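Section 4: Oiling and Resting Your Venar Board

Your Venar board has been sanded and given a light finish before packing, so you could put it to use the day it arrives. We do hope you'll set aside an evening for it first, though. A board that gets its first coat of oil before it ever meets an onion will stay handsome for years, and the work itself is pleasant - many of our customers tell us they look forward to doing it again.

Before you begin

You will need the small bottle of Arkeck board oil from the box, two clean cotton cloths (an old T-shirt cut up is perfect), a sheet of fine sandpaper and somewhere flat to work. Let the board sit unwrapped in the room where you plan to keep it for at least a day. Wood that has traveled in a cold truck needs time to get used to your house, and oil goes into a settled board much more evenly.

Please don't substitute olive oil or any other cooking oil. They smell fine at first and then, a few weeks on, they very much don't.

First coat

1. Wipe the board all over with a barely damp cloth, then dry it right away with a towel. Leave it for 30 minutes.

2. Run your palm slowly over the surface. If you feel any raised fibers, go over them with the sandpaper, always along the grain and with hardly any pressure. Wipe off the dust.

3. Pour a small puddle of oil, the size of a large coin, in the middle of the board. Spread it outward with a cloth, following the grain, and add more as you need it.
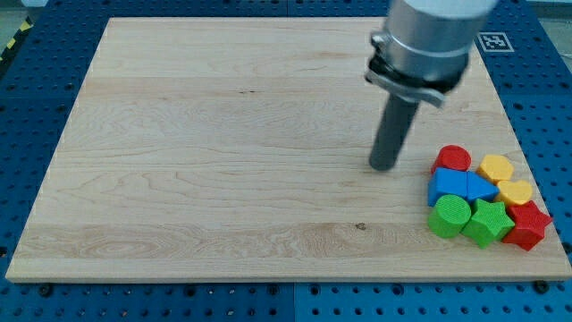
4. Do the edges next, and take your time over the end grain. It drinks far more than the faces do, and you may find yourself going back to it two or three times before it stops looking thirsty.

5. Wait 30 minutes, then wipe away whatever is still sitting on top. The surface should feel silky and leave no shine on your fingers.

6. Turn the board over and treat the other face in the same way. Both sides need the same amount of care, even if you only ever plan to cut on one of them.

7. Stand the board on its long edge overnight, with air reaching both faces. The Urquijo stand (sold separately) is made for this, but a dish rack will do nicely.

CAUTION: Oily cloths can heat up and catch fire if they are left bunched together. Lay them out flat outdoors until they are completely dry before you throw them away, and never leave them in a pile or put them in the clothes dryer.

Note: A little darkening after the first coat is normal, and streaks or wavy patterns in the grain may look stronger than they did out of the box. Small knots are part of the tree and don't affect how the board wears.

Keeping it up

Oil the board once a month for the first season, and after that whenever water stops beading on it. Wash it by hand with mild soap, and please keep it away from the dishwasher, the radiator and that sunny spot by the window. In January, when the heating is on and the air is dry, you may want to give it an extra coat.

If your board has warped slightly, lay it on a towel with the hollow side down and leave it overnight. Most boards come back by themselves. If yours hasn't after a few days, write to us at Briltlow customer care and mention part number 109, which covers the replacement feet and leveling pads.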